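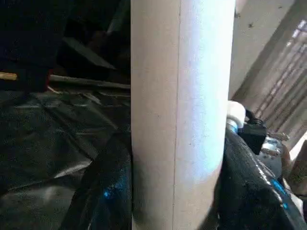

3.2 Storage of tubes. Figure 2. Upright tube beside black sheeting, Korkent store.
Storage was logged over one February, 214 tubes in all, two stores (Korkent, Stallden). Upright or flat, covered or not, seam visible or not. Seam position matters for later bowing, see Moroz's notes. In Fig. 2 a thin dark seam runs straight down the tube, left of centre, so coded "visible, straight". Small dark specks on the surface not coded. Black plastic sheeting, crumpled, lies next to it; we put this down as "sheeting adjacent", wich is a seperate code from "covered". Stelmakh and Ridgeway coded apart, disagreed on 7, settled on the Friday. Flat tubes at Stallden are in 3.3.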